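Apr 18, 2020, shop notebook, knitwear blocking

Carrying on from the last entry, which ended in a temper. The merino beanies from the Edilby order are still coming out of the block with a ridge at the crown, and I have now blamed the yarn, the water, the pins and Konrad. Konrad has been cleared. The rest remain suspects.

What I did this morning:

- soaked one hat in cool water with the wool wash, 20 minutes, no stirring
- squeezed it in a towel (Aldana says "press, don't wring," and I pressed, in a wringing sort of way)
- put it over the big balloon, blown up to the size on the card
- left it by the window with the fan on low

The balloon is Lamai's method and I was rude about it in July. It works. The crown came out round, with no ridge, and the ribbing kept its pull because the balloon stopped short of it. The trouble is that the balloon loses air as the wool dries, so you come back after lunch and the hat has aged forty years. Topping it up with a damp hat on it is not a dignified job.

Second hat: same soak, dried on a dinner plate the way my aunt did berets. Lovely beret. The order is for beanies.

Third hat: soaked in warm water by mistake. It would now fit a grapefruit. I've pinned it to the corkboard over the sink as a warning, mostly to me.
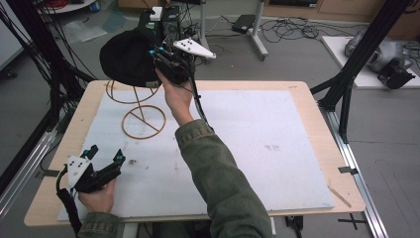 So the ridge comes from the old foam head, which I suppose I knew. It has a seam over the top where the two halves were glued, and wool will copy anything you leave under it overnight. Przemysław sanded the seam last year and made it flatter and also somehow wider. I wrapped the head in an old T-shirt for the fourth hat and got a fainter ridge plus the ghost of a shirt hem. Progress of a kind.

Options as I see them:

1. Buy the blocking form from Presora. It's wood, handsome, and costs more than the hats.
2. Balloons for the whole order. Cheap, noisy, and someone has to keep visiting them like patients.
3. Fix the foam head properly: fill the seam, sand, two coats of sealer, and stop letting people store scissors in it.

Going with 3, and balloons until it's dry. Wiesława wants it on record that she suggested filling the seam in the first place. It's on record.

Yarn notes, while I remember. The Flurbridge merino blooms a lot after the first soak, so the stitches that look thin on the needles fill in fine and I should stop going down a needle size out of fear. The Lis wool is the opposite: stays exactly as knitted, smells strongly of sheep, dries fast. The charcoal bled a little into the rinse on the first go and ran clear on the next. Keep it away from the cream ones. I mean it, there was an incident with a mitten.

Decreases: the swirl crown blocks better than the four-wedge crown. With the wedges every decrease line stands up when wet and has to be coaxed flat with a thumb. If we do this pattern again I'd start decreasing 2 rounds earlier and take the last 6 stitches onto the tail with a blunt needle. Pull it snug, go through twice, weave in on the inside. Aldana's come out perfect. Mine have a tiny hole at the top, handy for ventilation.

Labels: sew them on AFTER blocking. The fold-over ones curl if they go in the soak and then no amount of steam will talk them down. Thread is in the tin marked buttons. Buttons are in the tin marked tea.

To do:

- filler and sealer for the foam head
- more balloons, the heavy kind (the party ones pop on the towel hooks)
- reknit the grapefruit hat
- ask Lamai what she uses to measure the balloon, my tape slides off
- 30 hats in the order, so start the next batch soaking before coffee and not after

Fan is still on. Balloon hat needs turning before I lock up.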